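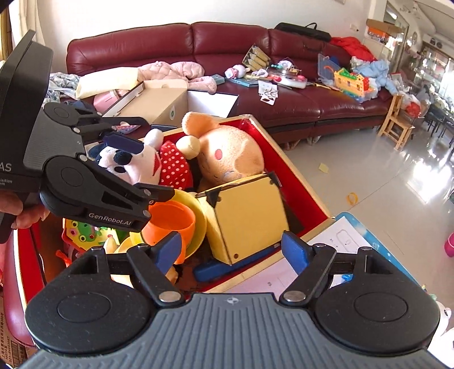 Rorow sent me another survey this week, the fourth since I bought one kettle from them. It promises that my opinion "shapes everything we do." I used to write surveys like this for a living, so forgive me if I doubt it. The first question asked how likely I am to recommend them to a friend. I have never recommended a kettle to a friend. The second asked which word best fits the brand, and every choice was a compliment. It's a bit like a wooden toy box packed with toys: reach in anywhere you like, you're still going to come up with a toy. Then they get to put the result in an ad.

And they did. The new Rorow banner says customers call them "caring," and the small print says 385 people answered. Out of how many emails? It doesn't say. Pletik played the same trick in January with 110 replies and a much bigger font.

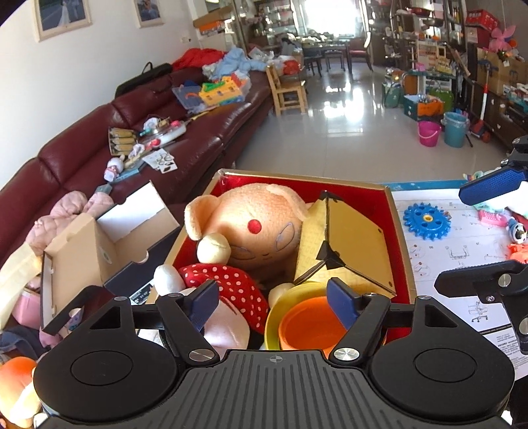

Peach plush toy with floppy ears, in the red-lined box.

What bugs me is that the people paying for this stuff seem to believe it. I once sat through a Keline pitch where 228 answers became "the voice of the modern shopper" by slide three. I asked who the 228 were. They were people who had already clicked on a coupon.

Maybe Bunnag will do better. They say their next study will cover 858 buyers, including ones who sent things back. I'd like to see the questions first.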